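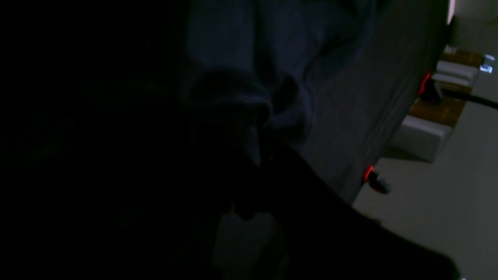
Seen from the gripper: blue cloth held in a fold, with the red lights at the side.

Open day at Bosska: the shirt folding table
Posted Jan 27, 2025, in Visits

Our evening class for machine maintenance was invited to the open day at Bosska, and I promised to put the pictures on our page for the members who could not come. I am sorry for the delay, I had to ask which of them I was allowed to publish. The answer was these three, all from the folding table.

Bosska rents the ground floor of the old Karimi building, behind the bus station. They have several stations there, but most of our group stayed at this one for the whole afternoon. The work is simple to explain. A T-shirt is put on the table and two arms must fold it. The shirts come from Novo, a laundry company which washes clothes for hotels and restaurants, and which would like to know if such a machine can one day help in its folding room. For now it is only a trial and no contract is signed, as we were told more than once.

The arms learn from people. A person guides them through the whole fold, again and again, and these runs are recorded. Later the program tries to do the same without the person. For the T-shirt task they had 195 recorded runs on the day of our visit, and they want many more before June. A good fold by the program takes 37 seconds. Our teacher asked how long a worker at Novo needs, and the engineer laughed and said we should please not compare yet.

What I did not know before is how difficult cloth is for a machine. A metal part has always the same shape, so you can tell the arm where to go and it will find the part there. A shirt is different every time you put it down. If the gripper takes two layers when it should take one, the next steps are wrong also, and the program must notice this and let go. We asked if the color of the shirt is important. They said yes, dark clothes are harder, and this is why they practice with them so much.

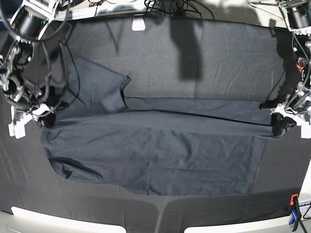

Tudur Prydderch wrote to us after the visit that he would not spend money on folding at all, he would begin with sorting, because in his opinion a laundry loses more hours there than at the folding table. He also thinks that hotel sheets are a better first product than shirts, for they have four corners and no sleeves. I sent his message to Bosska and they answered in a friendly way. Sheets are on their list, but for sheets they would need a much larger table and longer arms, and they do not have the room for this where they are now.

I find both sides have a point. In my own work I have seen machines which did one small thing very well and then waited half of the day for the material to arrive.

Some notes from the questions, for those who asked me by e-mail:

The grippers have simple fingers, and the team likes them this way. If a finger breaks they can make a new one and change it in 5 minutes.

The cloth on the table is there for friction. On a smooth table the shirt slides away when one arm pulls.

The software for recording is called Fimura. It is their own and it is not for sale. I asked if our class could have a copy for teaching, and they will think about it.

Small cameras give the program its view. The engineer told us that the view close to the gripper is often dark and strange for a human, but the program needs it for the last centimeters before it takes the cloth.

Visitors were allowed to guide the arms themselves. The list was full very quickly, with 8 names from our class. I was one of them, and my shirt looked like something from the bottom of a suitcase. It is much harder than you think to keep both hands at the same speed. If one hand is faster, the fold turns and you must begin again.
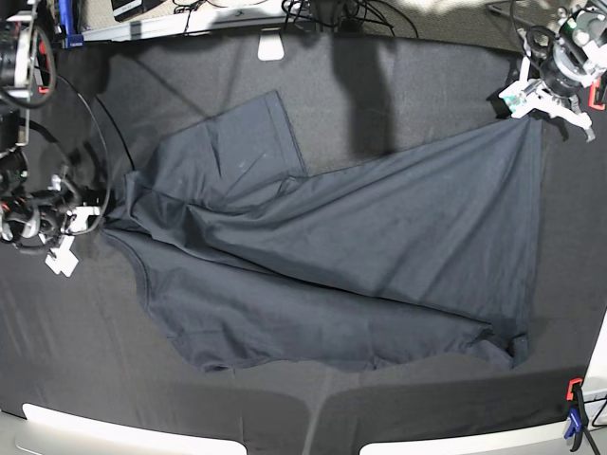
One sleeve up, and the corner of the shirt held by the left arm.

We thank the people of Bosska for their patience and for the coffee. They plan another open day in June, and the places will be given in the order of the e-mails. Please write to the class address and not to me, and tell us if you want to guide the arms, so that we can send the names together with the list of visitors.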